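About Us

Barkdale Cooking School

We teach people to cook dinner. Not restaurant dinner, not television dinner, just the kind you make at home after a long day with whatever is in the fridge and still feel good about putting on the table. We've been doing it for 13 years now and we still get excited when somebody pulls their first loaf out of the oven and wants to show it to the whole room!

How we got started

Tonantzin Robles opened the school in the old feed store on Solís Street, with two stoves, a borrowed mixer and a chalkboard she had found behind the building. Her first class was beans. Five people signed up, and they spent a whole evening on soaking, salting, simmering and tasting (and then tasting again, because the first pot needed more time). Three of those five came back the next month and asked for tortillas, so tortillas became the second class.

We moved to our present home on the corner of Kostia Avenue when the feed store got too small for us. It has big windows, a proper pantry and enough parking that you won't have to circle the block. The bean class is still on the schedule every fall, and Tonantzin still teaches it herself.

What we teach

Most of our students start with Kitchen Basics, a run of evening classes that covers knife skills, eggs, soups, roasting a chicken and what to do with the leftovers. After that you can go wherever you like. We have bread, pickles and preserves, weeknight noodles, pies, and a class on cooking for one that fills up faster than almost anything else we do. The masa workshop is a favorite of ours too, and if you have only ever had tortillas from a bag you are in for a treat.

Kids can join us from age eight. They use real knives (small ones, with plenty of coaching) and they eat what they make, which has turned a surprising number of picky eaters into people who ask for seconds of cabbage.
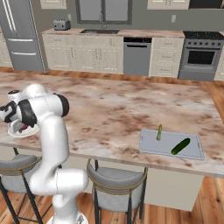 Plate on the island countertop.

How a class works

Classes are small. You'll share a station with one other person, and there are two teachers in the room so you're never waiting long with your hand up. We talk through the recipe first, then everybody cooks, and at the end we all sit down and eat together. Plan on staying for that part! Some of the best things we've learned have come from students at the table, like the trick of putting a spoonful of pickle brine in potato salad, which we now do every single time.

You don't need to bring anything except closed shoes and a container for leftovers. Aprons are on the hooks by the door. If you have an allergy or there's something you don't eat, tell us when you sign up and we'll plan around it. We've swapped out nuts, eggs, dairy and wheat many times and we enjoy the puzzle.

Where our food comes from

We buy as much as we can close to home. Greens and squash come from Elline Farm, just outside town, and they're kind enough to let our summer students come out and pick. If you've never eaten a bean straight off the vine, come along on the August trip. Wear a hat.

The pantry shelf

By the front door is a shelf of extra flour, rice, canned tomatoes and whatever jam we made too much of. Take what you need, or leave something if you have it to spare. You don't have to be a student and you don't have to ask.

Come say hello

The office is open in the afternoons, and there's usually something on the stove. Gift cards and the current class list are at the front desk, and we're happy to help you pick a class if you can't decide between bread and pie (plenty of people end up doing both).

Page updated 2018-07-18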